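**Training robots for wardrobe work: bedroom study reports first results**

September 2026

A small research team led by Nurhan Ersoy has published first results on how a humanoid robot can learn to handle clothes on hangers. The work was done in a furnished bedroom, with a bed, a wardrobe and a clothes rack, and the method is called Fekeck.
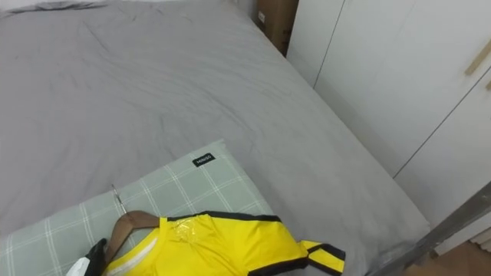
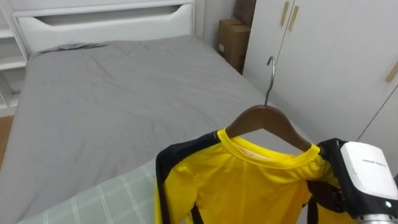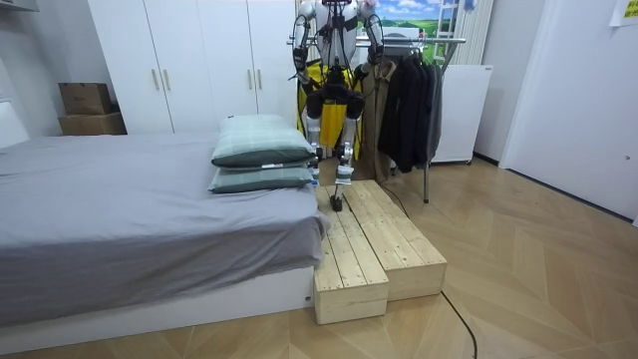
In Fekeck, a person first guides the robot through the task, and each attempt is then divided into short stages: reach, grip, lift and hang. The robot learns every stage separately. According to the paper, the team used 212 guided attempts for training, while an earlier method needed 2000 to reach the same level.

In the final test the robot completed 70 per cent of 319 trials. Most of the failures came at the grip stage, when the fingers closed on the cloth and missed the wood of the hanger.

"Soft cloth changes its shape each time you touch it, so we cannot give the robot one fixed movement," said Lauri Salminen, who wrote the paper together with Ersoy and Joonas Kemppainen.

The group will next try trousers and heavy coats. The training data will be shared with other laboratories in May.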